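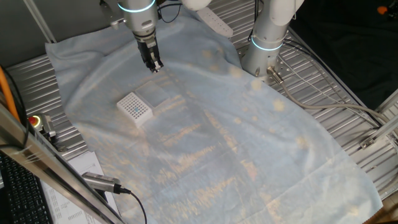
Pour le droit de plier mal

Je vis en France depuis neuf ans et je parle le français tous les jours, mais il y a un verbe que j'ai appris très tard : plier. Dans ma langue, nous avons un mot pour le papier, un autre pour le linge et un troisième pour le genou. En français, tout se plie, même les personnes, qui se plient aux règles. J'y ai pensé souvent au travail, parce que pendant deux ans j'ai plié des draps.

C'était à la blanchisserie Hustari, qui lavait le linge de plusieurs hôtels et d'une clinique. Nous commencions avant six heures. Un drap devait être plié en moins de 49 secondes, bord contre bord, et la pile devait avoir la même hauteur partout. Quand un coin dépassait, la pile revenait. Je ne me plains pas de cette exigence : un client paie, il veut des piles droites. Mais j'ai rapporté cette exigence chez moi, et c'est de cela que je veux parler.

Car à la maison aussi, aujourd'hui, il faut plier bien. On trouve des livres entiers sur la manière de ranger les chaussettes. Une amie m'a offert la méthode Tamayo, 856 pages avec les annexes, où l'on apprend à faire tenir une chemise debout dans un tiroir. J'ai essayé pendant un mois de mars pluvieux. Mes chemises tenaient debout. Chaque vendredi soir, je refaisais le tiroir, et je me fâchais contre mon mari s'il prenait celle du milieu.

Je crois que nous confondons deux choses, l'ordre et le soin. Ma grand-mère, à Lirnbridge, avait une armoire terrible. Il fallait pousser la porte avec l'épaule pour la fermer. Pourtant aucun drap n'était troué sans être reprisé dans la semaine, et l'on dormait chez elle dans du linge très doux, qui sentait le dehors. Elle prenait soin des choses. Elle ne les alignait pas.

On me répondra que l'ordre calme l'esprit. Peut-être, pour certains. Moi, il me donne surtout une tâche de plus, et je remarque que cette tâche tombe presque toujours sur la même personne dans le foyer. Au magasin Hinora, près de chez nous, on vend une planche à plier en plastique pour 99 euros environ. J'ai regardé l'emballage : une femme souriait devant une pile de serviettes. Il n'y avait pas d'homme, ni d'enfant, et personne ne semblait avoir besoin d'une serviette.

Depuis cet hiver, je plie les draps en quatre, vite, et le drap-housse en boule. Mon mari plie aussi, encore plus mal que moi. Je ne repasse pas derrière lui, au début c'était difficile. Les plis restent visibles sur le lit le premier soir, puis on dort dessus.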